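From the Ledidstead Police Accountability Newsletter

The complaint form gets shorter, the wait does not

On 27th April the department rolled out its new online system for complaints against officers. The old paper form ran to 14 pages and had to be handed in at the front desk of the Mahasneh Street station, quite possibly to the person you were complaining about. The new one fits on 3 screens and was built by a company called Goment, whose website promises "frictionless engagement." We tried it. There was some friction.

The badge number is a required field. If you didn't catch the badge number, perhaps because you were face down on the sidewalk at the time, the page turns red and invites you to try again. We have asked for an "I don't know" button. The department says that is on the list – we have not been shown the list.

More troubling is what happens after you hit send. Complaints still go to the same internal unit, which has 7 investigators and, by its own figures, some 200 open files. Body camera video is still released only when the chief thinks it should be, and so far the chief has been a hard man to convince. A nicer website in front of that is a new doormat on a locked house.

What we want is simple enough to fit on one screen. Put an outside reviewer on every use-of-force complaint. Publish the outcomes. Let people see the video of their own arrest without hiring a lawyer first.

The city council takes public comment on the Goment contract at the Rarkero Center before the end of the month. Speakers get two minutes each, and sign-up is at the door. Bring your complaint number if you have one.
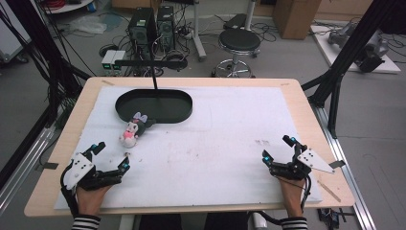
If you never got a number, come anyway and say so into the microphone. Written comments count too, and the clerk will take them by mail or email until the vote.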